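How to clean and seal a marble worktop

Marble stains more easily than granite, and a lot of kitchens have it fitted without anyone explaining how to look after it. The method set out on this page suits honed and polished marble. It isn't right for laminate, and resin-based stone needs no sealing at all.

Allow a whole day when the kitchen can be out of use. Sunday suits most households. The actual work takes less than two hours, and the rest is drying.

What you need

A pH-neutral stone cleaner
Two microfibre cloths and several lint-free ones
A bucket of warm water
A plastic scraper
Penetrating stone sealer (I use Riller 467, but any water-based one for marble will do)
Masking tape
Rubber gloves

A small bottle of sealer is plenty for a run of worktop 900 mm deep or less, unless the stone is very thirsty. Buy from a tile shop if you can, as they tend to keep fresh stock. Sealer that has been frozen in a shed is no good, even if it looks fine after a shake.

Step 1: Test the stone

Put a teaspoon of water on a spot near the back and leave it for ten minutes. If it beads and the stone under it stays the same colour, the old sealer is still working and you can stop after Step 3. If there is a dark patch when you wipe it off, the worktop needs sealing. Test again beside the hob and beside the sink. The stone there usually wears first.

Step 2: Clear everything off

Take off the plant pots, bottles, food and boards, and move them right out of the kitchen. Sliding them to the other end only means moving them twice. Turn pots over as you go and wipe the bases. Unglazed terracotta leaves a ring on marble, and so does a bottle of oil with a drip down the side.

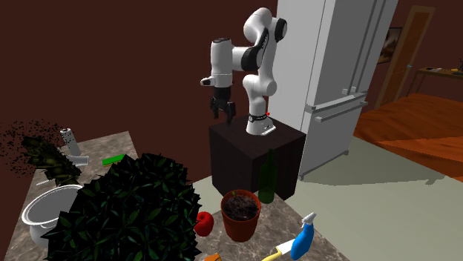
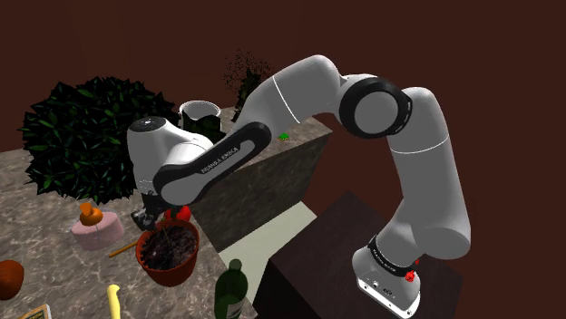
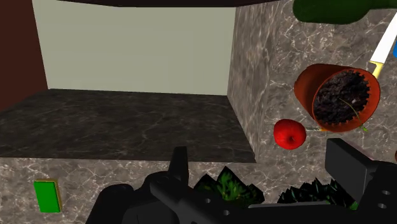 The second and third have grey-brown marbled worktop with plants on it.

Step 3: Wash it down

Scrape off anything dried on with the plastic scraper, held nearly flat. Mix the cleaner to the strength on the label and wash a section at a time, working from the back to the front. Rinse with clean water and change the water when it goes cloudy. Do the edges and the inside corners as well.

Don't use vinegar, lemon, bathroom limescale spray or cream cleaner. The first three etch the surface and leave dull marks, and cream cleaner scratches it.

Step 4: Lift old stains

Oil and coffee stains often come out with a poultice. Mix bicarbonate of soda and water to a thick paste, spread it over the stain, cover it with cling film and tape down the edges. Leave it overnight, then take off the film and let the paste dry before you scrape it away. Stubborn stains may need a second go. Rust is a job for a stone restorer – home remedies for it nearly all contain acid.

If you do use a poultice, put the sealing off until the stone is fully dry again.

Step 5: Let it dry

Leave the worktop for at least four hours after washing, with a window open. Pale stone that still looks blotchy is still damp.

Step 6: Apply the sealer

Tape off the wall and any wood or metal next to the stone. Wipe the sealer on thinly with a lint-free cloth, an arm's length at a time, and leave it for the time given on the bottle. Mine says five minutes. Buff off all the excess with a dry cloth before it turns sticky.

Wait 30 minutes and put on a second coat the same way. Take the tape off straight after.

If you get a hazy film, dampen a cloth with a little more sealer, rub the film until it softens, and buff it dry at once.

Step 7: Put things back

Keep water off the worktop until the next morning. Pots should go back on saucers with felt or cork underneath. Repeat the water test every six months or so, and write the date inside a cupboard door.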